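Speaker notes – "The Feeding Corner" – Monday evening, Mottram Hall

Welcome everybody, and let them find chairs first, the back row always takes a while. Thank Brenda Lambert for the invitation and for the lemon bars (do not forget the lemon bars, I forgot last time and heard about it). Say who I am: I've boarded cats and small dogs in my house for years now, and most of what I know I learned by sweeping it up off the floor.

Start with the question I get more than any other, which is how much to feed. People expect a number. Tell them the number is on the bag, it's a decent place to begin, and their vet can help them adjust it. What I'd love to talk about tonight is everything between the bag and the bowl, where most of us get a little sloppy – me included!

Story about the scoop. I used to pour straight from the bag, tipping it up on my hip like a sack of potatoes, and I was sure I had a good eye. Then Shivam Uniyal, who was helping me out that May, put my "one portion" on the kitchen scale and got 82 grams in the morning and a good deal less at night. Same cat, same bowl, same me. Pause here, people usually laugh and then look a bit guilty.

So pick one thing to measure with and keep it. It can be a proper scoop or an old coffee mug, it truly doesn't matter, as long as you weigh a fill of it once and write the number on a piece of tape. Mugs are nice because they have a handle and they stand up by themselves while you deal with the bag.

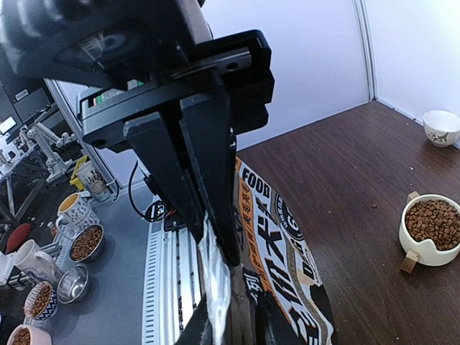
Now the bag itself. Once it's open, air gets in, the fat in the kibble starts to go stale, and a fussy cat will let you know well before your own nose does. Fold the top down tight, press the air out as you go, and put a clip on it. Keep the food in its own bag, even if you have a pretty bin for it – set the whole bag inside the bin. The inner lining is there to help keep the food fresh, and you hang on to the lot number and the date in case you ever need to call the company.

Somebody will ask about buying big. If you have 5 cats, go ahead. If you have one, the giant bag is a bargain only until the bottom third of it goes stale. Ask for a show of hands on who has thrown some out. Raise mine.

Crumbs. Wipe the table after each meal, not once a week, and do the corner where the walls meet, where the dust likes to settle. Ants found my corner one summer and I still think about it. Wash the bowl every day with hot water and soap, dry it, and put it back in the same spot. Cats like knowing where things are, and so do pet sitters.

Slow down here, I always rush this part. Mention the feeding card: name, portion, times, what the cat will pretend it hasn't had yet. Brenda has copies by the door.

Questions until 8 or so. If the raw food question comes up, be kind, keep it short, and send them to their vet. Then stack the chairs and bring home the tin.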